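Do you need the 17-piece kitchen set?

Gridano is pushing its Nomwood starter kitchen hard ahead of the holidays, and several of you have written to ask if it's a bargain. I doubt it. The set has 17 pieces on the box, but the lids are counted separately, and so is the little card of care tips. Take those out and you're paying for a couple of pans, some plates and a handful of tools you may already own. 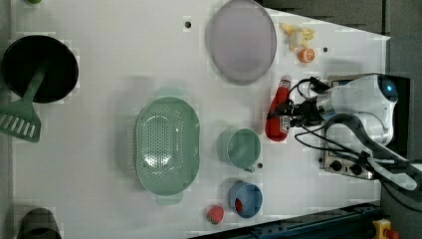 What the reviews say

The store page shows 688 reviews, nearly all glowing. I read the first 100. Most were posted within days of delivery, and plenty of them praise the packaging. That tells me very little about how a nonstick coating holds up after a winter of fried eggs.

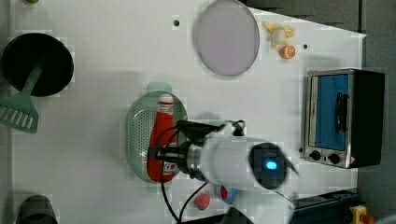 Daden sells its pans one at a time, and I'd start there. Buy one decent skillet, use it until you know what it can't do, then buy the next thing. It's slower and the drawer won't match. I can live with that.

As for the "lifetime guarantee," read the small print. Overheating voids it, and so does the dishwasher, so I'm not sure whose lifetime they mean.

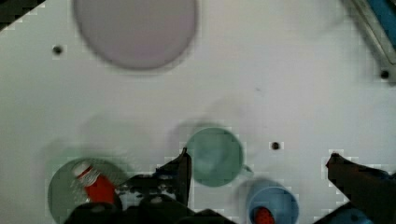 Hao has a similar set coming in January, and I expect the same questions. If the company will say plainly what the coating is and what the guarantee covers, I'll print the answer. Gridano hasn't replied to my email yet.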